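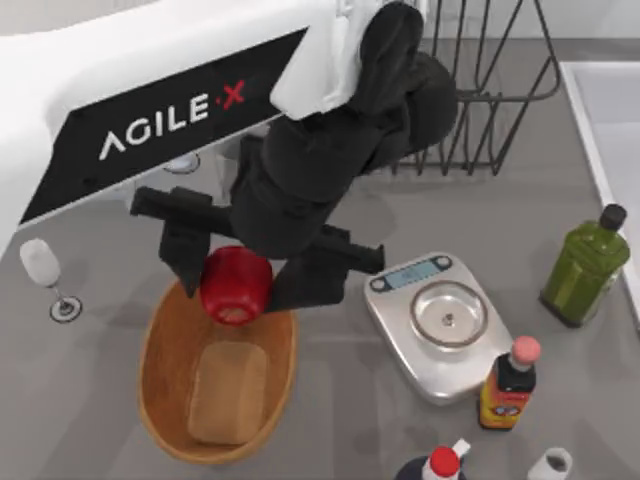

Figure 9. The simulated kitchen task, with the gripper holding the red object above the basket.

4.3 Early release

Of the 44 simulated trials, 10 ended in a fault that we class as early release. In these trials the fingers opened before the object had cleared the rim of the basket, and it came to rest on the counter. Kivi and Arnaud traced the fault to the contact check, which read a brief loss of force at one finger as a completed placement. The wine glass to the left of the basket makes this a safety matter as well, as a rolling object may strike it. A second check on object height was therefore added before the release command. The 10 failed trials were then repeated from the same starting states, and 9 of them ended with the object in the basket.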